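Workshop Tips: When a Bench Arm Stalls, Drops or Snags

Filed under: small automation, bench safety
Updated 3 July 2018

Most of the trouble we have had with two-arm packing has come from cables, soft bags and people reaching in too soon. The tips on this page come out of one bad afternoon in February, when an arm went limp over the table during a bag-packing run and came down on the marble. The arm survived. A Jurau finger pad and a small dish did not.

Two arms, a tote bag and small packages on the marble top:
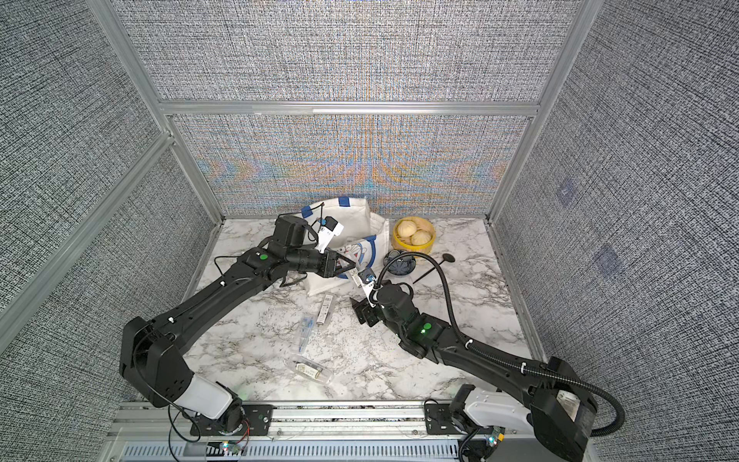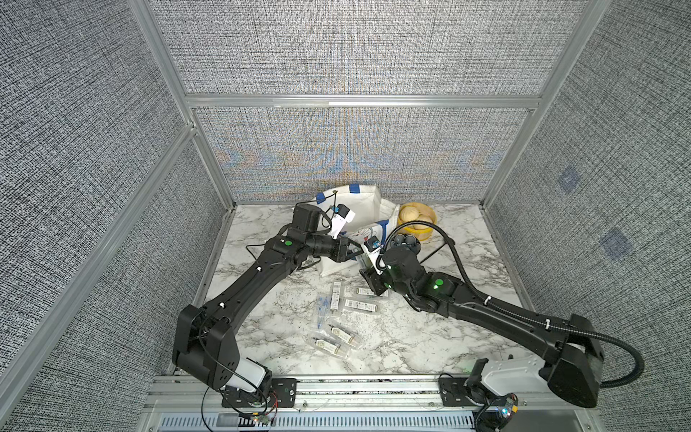

The fault took us longer to find than it should have. The arm had been stopping at random for a week, always for a second or two, and we had been clearing the error and starting over. Don't do that. Write down what the arm was doing each time it stopped. When we finally made a list, every stop on it had come with the arm stretched out across the table and the wrist turned inward. That pose pulled the power lead tight at the shoulder. The plug had worked itself partway out, and on the day of the drop it let go completely.

If an arm keeps stopping

Look at the pose before you look at the software. Turn the power off, move the arm by hand to the place where it stopped, and watch every cable on the way. A cable that looks fine with the arm parked can be tight as a string at full reach.

Push each plug home with your thumb. If it moves, it was loose. Ours clicked, and we had been reading log files for days.

Check the plug at the base too. We only checked the far end the first time and lost another evening.

Swap the lead with a known good one before you order anything. We had already paid for a new motor driver from Pralier by the time we tried this. It is still in its box.

Tying cables down

Leave slack at every joint. To find out how much, bend the joint as far as it goes in both directions and tie the cable at the worst point. Then bend it again and see that nothing creaks or pulls.

Put the ties on the long straight parts of the arm, away from the joints. Snip the tails flush. A cut tail left a little long will catch on cloth, and it will also open the back of your hand.

Corrugated sleeve is good for keeping a bundle together, but it is stiff and it needs a wide curve. If you force it into a tight one it pushes back on whatever it is fixed to. It can also sweep across the table lower than you expect, so run the whole job slowly once with nothing on the table and watch the sleeve the whole way.

We add a short tie next to each plug now, fixed to the body of the arm, so that a pull on the cable stops at the tie. It would have saved us the whole business.

Soft bags

A cloth bag is harder than a box. The mouth closes up, the sides fold, and the fingers catch on the hem. A few things have helped.

Stiffen the rim. A strip of tape folded over the top edge gives it some body. Masking tape comes off clean, duct tape doesn't.

Put something flat in the bottom before you start. A square of cardboard works. An empty bag slides when it is nudged, and the arm then goes down where the opening used to be.

Open the fingers fully before they leave the bag, and lift straight up. If the bag comes up with the arm, stop the run. Don't reach in and hold the bag down. Two of us have done this and both of us know better.

Set the grip force low for thin cartons. Ours was set for Banwood blocks, which will take anything, and it crushed the corners of a whole batch before anyone looked. Start at the lowest setting and go up until the box stops slipping.

What to keep off the table

Anything that can break and isn't part of the job. The dish we lost had no business being under an arm. It broke into very small pieces, and we were picking them out of the front rail for days afterward.

Food props are fine if they are light and soft. Real food leaves grease on the finger pads, and greasy pads drop boxes. Wipe the pads with rubbing alcohol on a rag and let them dry before the next run.

Stone tops look nice and wipe clean, but they are hard on anything that falls. For a new job we lay down a thin rubber mat until the motion has been tested. It cost less than one finger pad.

Before you put your hands in

Stop the run, then cut the power. A paused arm is still live and may carry on when the program gets an answer it was waiting for. A lit joint light on our arms means there is power to that joint. Check your own manual, as makers use these lights in different ways.

Support the arm before you switch it off. Many small arms have no brakes and will fall when the power goes. Hold the long upper part from underneath, well away from the elbow, where fingers get pinched. Better still, send it to a rest position first and let it settle on a block.

Keep the stop button where you can hit it without leaning over the table. Ours was on the far side of the enclosure when the arm fell. It is now screwed to the near edge, and there is a second one by the door.

Tie back hair and take off lanyards. Roll up sleeves.

Starting up again after a fault

Run at the slowest speed you have, with no packages out. Then one package, still slow. We did 40 slow cycles after changing the lead and got no stops, then 300 at normal speed over the next two days. At cycle 248 we got one stop, from a package that had slid out of reach. The cable was fine.

Akolgo sells a clip-on strain guard that does the same job as our extra tie. We tried one. It holds well but is bulky at the shoulder, so we went back to ties and check them every 600 cycles. Replace any tie that has turned chalky or loose, and keep a spare lead in the drawer under the bench with the connector end bagged.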